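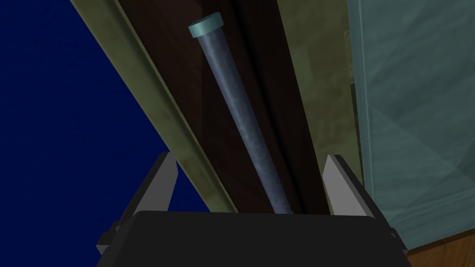 Blue-gray rod with a teal end cap. Computer rendering.

The primary runoff for the third county seat is over, and I have now voted in it, complained about it and read the certified numbers. The margin was 41 votes. I said in my last post that I wouldn't write about the runoff again until the canvass was finished, and the county put the results up this morning.

For anyone outside Serkgate, the short version goes like this. The seat covers the east half of town, all of Collenik, and the farms out toward the Brekodar line. Four candidates ran in the March primary. First place had a decent lead but came in under 50 percent, so under our rules the top two went to a runoff in May. The one who finished second in March won it. There is no candidate from the other party on the November ballot, so the runoff was the election.

The March leader carried Serkgate both times. What changed was Collenik. In March, Collenik split almost evenly four ways, and the two candidates who dropped out had most of their support there. One of them endorsed the eventual winner and the other stayed quiet. I don't think the endorsement mattered as much as people are saying. The eliminated candidates had both run against the new trash contract, and so had the second place finisher. The March leader voted for it while filling in on the council last year. If you were mad about trash in March you were still mad about trash in May.

The turnout is the part that bothers me. My own precinct, which votes at Mac Suibhne Hall, had 257 people in the runoff. In March the line was out the door when I got there after work, and I stood in it long enough to finish a podcast. In May I walked straight to the table. The poll worker had my page open before I had my license out.

Some of that is normal. The March ballot had the big races on it, and people show up for those. The May ballot had one race. I get it. But a seat that decides road money and the sheriff's budget for four years went to whoever remembered there was an election, and I don't think that's a good way to fill it.

It didn't help that the county moved the Collenik polling place between the two rounds. In March it was the elementary school. In May it was the fire station on the other side of the highway. The notice was mailed, and it was on the county website if you clicked through to the PDF. My sister-in-law lives out there and says she never got the card. She went to the school first, found a piece of paper taped to the door, and drove over. She voted. I'd guess a few people read that paper and went home, but I have no way to know how many, and neither does anyone else who is posting about it.

I don't buy the theory that it was done on purpose. The school had state testing that week. I found that on the district calendar in two minutes. The candidate people claim was hurt by the move did worse in Collenik in March too, with the old location. If you want to argue the county should have planned for testing week when it set the runoff date, I agree with you, and I said so in an email to the election office. I got a polite reply that the date is set by state law. Fair enough, but then book a different building for both rounds.

Mail ballots: 12 were rejected for missing signatures. The voters were contacted, according to the canvass report, and the 12 are the ones left after that. Even if every one of them had gone to the loser it would not have changed the result. I mention it because a number is going around on the Serkgate neighborhood page that is much higher, and it seems to come from adding the March and May rejections for the whole county together.

As for a recount, the loser can ask for one, but has to pay for it unless the margin is under half a percent, and it wasn't. There was a statement last night that more or less conceded. I don't expect anything else to happen.

A few people have asked who I voted for. I voted for the loser in both rounds. I didn't love the trash vote either, but I thought the road plan was better thought out, and I've been driving the east bypass long enough to care. The winner's road plan is one paragraph on a website. Maybe there's more to it. There's a public meeting in June at Mac Suibhne Hall and I'll go and ask.

The other thing I want to ask about is ranked ballots. Brekodar switched its town elections over a few years ago, and they don't have a runoff to forget about anymore. I used to be against it. I thought it was confusing, and I still think their sample ballot is ugly. But they pick everybody in one trip. Our county would need the state to allow it first, so it's a long way off, and the new commissioner's website doesn't mention it at all.

Comments are open. Please leave the candidates' families out of it this time. I deleted several in March and I'll do it again.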